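Section 3. Installing the Provier Under-Sink Water Filter

Revised 2025-04-11

1. Close the cold water valve beneath the sink and open the faucet to release pressure.
2. Place a towel and a shallow pan under the valve.
3. Disconnect the cold supply hose with an adjustable wrench.

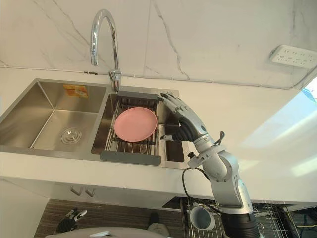 Alemayehu: On older valves I would give the handle a second turn and wait a minute before loosening the hose.

Note: If the valve does not close fully, shut off the main supply before continuing.

4. Fasten the bracket to the cabinet wall with the screws supplied. Leave clear space below it for cartridge changes.
5. Connect the inlet hose, marked IN, to the valve. Tighten by hand, then one quarter turn with the wrench.

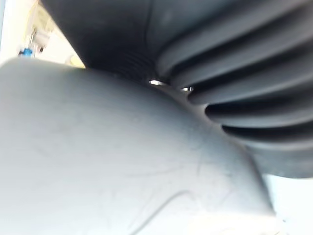

Fig. 3-2. Gray surface with light scratches.

CAUTION: Do not use pipe compound on plastic threads. Damage caused by compound is not covered by the Wika warranty.

6. Insert cartridge 252 and turn it clockwise until it stops.
7. Open the valve slowly and check each joint for leaks. 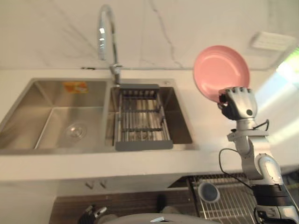
How long should the water run before first use?
Run cold water for five minutes and discard it.

8. Record the installation date on the cartridge label. Order replacements under part number 3128.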